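Friday, and I have spent most of it switching a power strip on and off. If my school careers adviser is reading, you did say there would be a future in computers.

For the past few weeks I've been working at the Tereldale place, three days a week, showing robots how to do things. I say "showing". You hold a gripper in each hand, you do the job with those instead of your fingers, and everything you do gets recorded. Later on somebody upstairs feeds the recordings to an arm in Cundley, which has a go at doing the same.

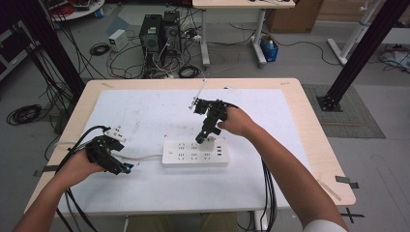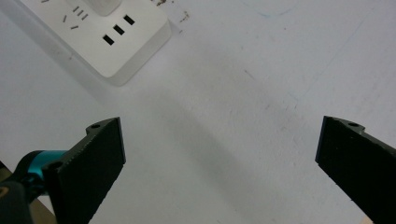 The week's job was called "strip, full sequence" on the sheet. Plug in, switch on, switch off, plug out, put the strip back where you found it. I have been doing this since I was six, against my mother's advice, so I expected to be through it by lunch.

I wasn't through it by lunch. A gripper has two fingers and you have spent your whole life assuming you had more. You don't notice how much work your thumb does until it's been given a different job, namely holding on to the thing that is now your hand. Nor do you notice how often you shove a plug home with the flat of your palm, a part of the body the gripper people have left out. You have to take hold of the plug dead square, line it up by eye, and push straight down while the other gripper keeps the strip from skating off towards the edge. If you come in at an angle, the plug turns in the fingers and looks at you sideways. Then you back off and start again.

Except you mustn't back off too quickly. The rule from Mitsuko Kudo, who runs our end of things and has the patience of a canal, is that a fumble is fine if you recover from it calmly. A fumble followed by a flurry is no good to anyone. She explained this to me on my first morning by playing back one of my own recordings, in which I missed a socket, had four quick stabs at it like a man trying to get his key in the door after closing time, and then knocked the lot over. "It will learn this," she said. She didn't say it unkindly. I have thought about it every day since.

So I go slowly. I go so slowly that I've started doing it at home. I put the kettle on last night with such care and deliberation that I was asked whether I'd hurt myself.

The switch is the part I'd have told you was easy, and it's the part I'm worst at. It's a small rocker, and a gripper fingertip isn't small. You have to close the fingers, tip the whole thing up on end and come down on the correct side of the rocker with the corner of one finger. Too soft and it doesn't go over. Too hard and the far end of the strip lifts. What you want is the sort of press you'd give a doorbell at the house of someone you slightly fear.

Then there are the cables. Each gripper trails its own, and by mid-afternoon they've found each other. I have a system for this (left lot over the left side, right lot over the right, never cross your arms) and it works well until I forget and cross my arms. Everyone has their own system. The lad on the next table hooks his behind his elbow and claims he no longer feels them, which I don't believe.

We are paid by the day and not by the take, thank heavens, but there is a tally. The sheet wants 900 clean ones for the full sequence, shared between us, and when I left this evening I had done 369 of them. A clean one takes me almost 20 seconds when nothing goes wrong. I'll leave the sums to you, along with the question of where the rest of the week went. Some of it went on tea. A good bit went on moving the strip, because they want it in a different spot each time, turned a different way, so the robot doesn't decide that power strips only ever live in one place. You'd think putting a thing down at random would be no trouble at all. By Wednesday I was putting it down at the same three angles over and over and had to be told.

I did get to see the arm, once. They took a few of us over to Cundley in the van to watch it try the folding job from last month, the tea towels. It picked up the corner, paused, gave a little shake, and laid it flat. The shake was mine. I do it with all my washing, always have, one flick from the wrist before the fold, and I had no idea I'd been doing it with the grippers as well. I can't describe how odd it is to see your own habit come back at you from something bolted to a bench. The others thought it was hilarious. One of them has been calling me Dad of Robot ever since, and I'm sorry to say it's catching on.

Next week it's either more strips or something with jar lids, depending on whether Noguchi signs off the new batch. I'm hoping for lids. The Nodstead crew have been on lids since January and they say your wrists go by the second day, but at least there's a bit of turning in it, and you can have the radio on. We can't have the radio on for the strips. I asked why and was told it was under discussion.

Anyway, my hands are tired and the bedside lamp wants plugging in. It took me 9 goes to get one right on Monday, so if it's dark in here for a while, you'll know what's happened.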